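Subject: Re: [wellero-users] Contacts doubled after CRM import

Emiliano Villalba wrote:
> We moved our customer list from Muvwood into Wellero last night.
> The old system had 1364 contacts. The new one has 2699.
> Sales is thrilled with our growth. Can I undo this without
> wiping the notes?

Congratulations on the growth, Emiliano.

You ran the import twice. The second run matches on email address only, so any contact with a blank email gets a twin. The ones that didn't double are the few it could match. I did the same thing at Zindale in May and got as far as printing the mailing labels.

What I'd do, in order:

1. Turn off the nightly sync. It will happily put back everything you remove.

2. Export the whole contact table to CSV and keep a copy somewhere other than the machine you're working on.
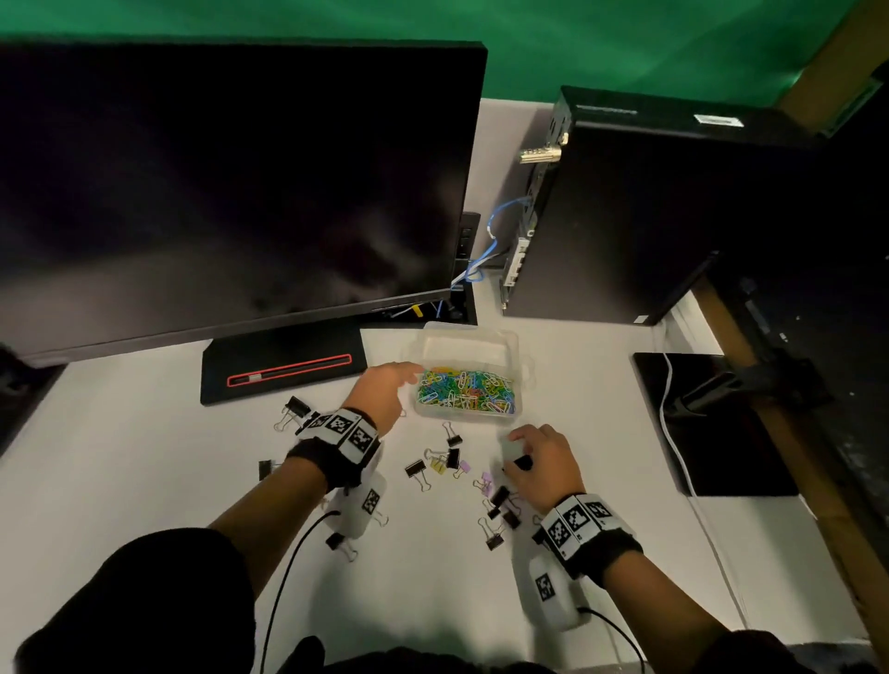 3. Sort by Created, filter on the second import's batch ID, and delete in groups of 200. Larger groups time out and report success anyway - a charming feature.

4. Check the notes. They hang off the first record, so they should survive, but open a handful of old accounts and look.

Before the next import, set the match rule to Legacy ID. It's under Admin, then Import, then a tab labeled "Other", where all the important settings live.

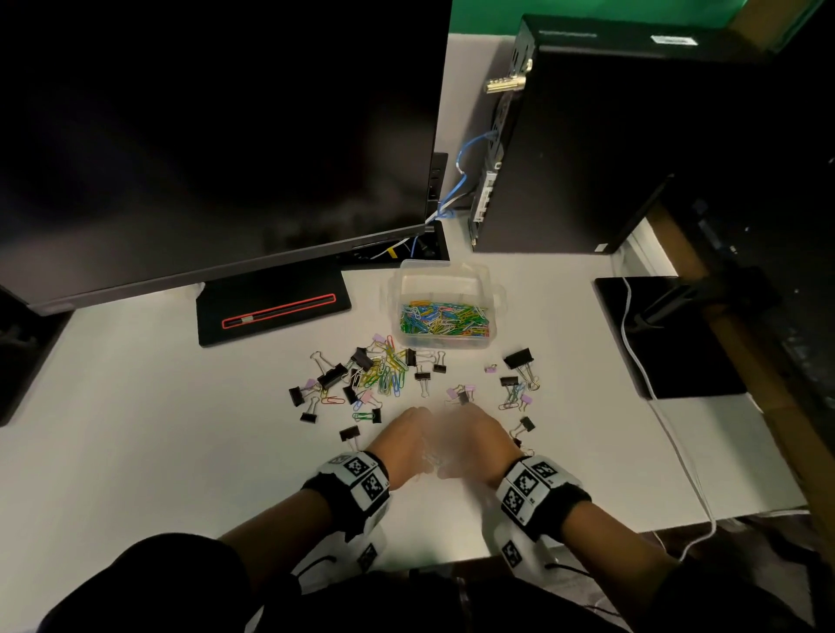 Will the merge tool do this for me?

It will, one pair at a time, with a confirmation box for each. Use it for leftovers, and delete by batch for the rest.

Iturra's plugin claims to do it in bulk. I tried it on a test copy and it merged 415 people into one very busy man in Ohio.

Comments

dkp: Batch delete worked for me. The tab is called "Misc" in the older version.

rowan_t: Forgot step 1. Everyone came back overnight.

dkp: They do that.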